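Speaker notes: "What the bin tells you"
Lustcombe Reuse Day, September 2022
20 minutes, questions after

Opening. Say hello, thank the organizers, check that the back row can hear. Ask for hands: who has a container at home or at work where things go when they have no other place? Wait for the hands. Then start.

I run the sorting room at Fendon. We take in mixed household donations, mostly small stuff. In June we took in 2754 items. The big things get dealt with on the day they arrive. My talk is about the small things, which get put in a bin and stay there.

Point one: mixed bins are slow. Give the June numbers. We emptied 109 bins that month. The slow ones were never the full ones. A full bin of books takes a few minutes. A bin with a few unrelated things on the bottom takes longer, as every item goes to a different shelf and somebody has to walk there.

Pause. Let people look at the screen for a bit before going on.

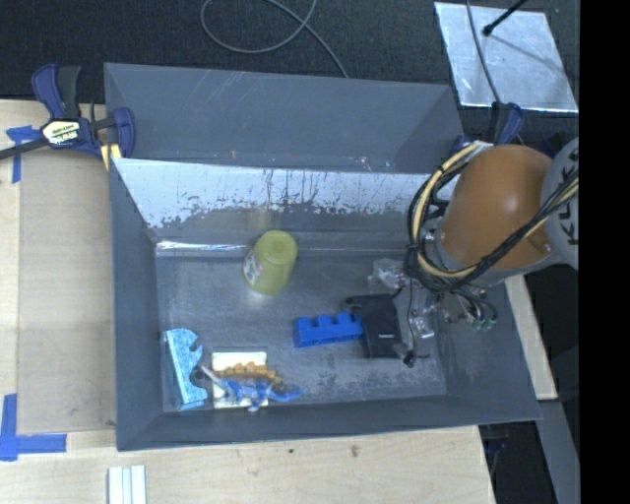
Point two: sort by where it goes next. We used to sort by material, with plastic in one pile and card in another. It looked neat and it didn't help. A plastic cup goes to the kitchen shelf. A toy building block goes to the toy table. A flat black case has to be opened first to see if anything is inside. Crumpled clear packaging goes out with the waste. Three of those could be called plastic and they have nothing to do with each other.

Ask the room: where would you send a single block? Take two or three answers. Ours go in a tub, and when the tub is full we wash the lot and bag it by weight.

Point three: the bins themselves. Ours are gray, with sloping sides. They get scratched and the finish wears off in patches. We replaced 20 of them last year and I wouldn't do it again. A worn bin holds things just as well. Spend the money on labels. (Skip this part if we started late.)

Point four: tip small things out onto a table. Reaching down into a bin, you take the bright things first and leave the flat ones by the wall. We tried both ways over 216 bins. Tipping was faster, and fewer things got left behind.

Mention the Gralon branch. They put a second bin right behind the first so anything for waste goes straight back. Works well if the table is deep enough. Ours is not.

Handout: the one-page shelf list, on the chair by the door. The layout is from the Lazarević workshop, with our shelf names put in.

Questions. If someone asks about batteries, send them to the next session. Leave the last slide up with the drop-off hours.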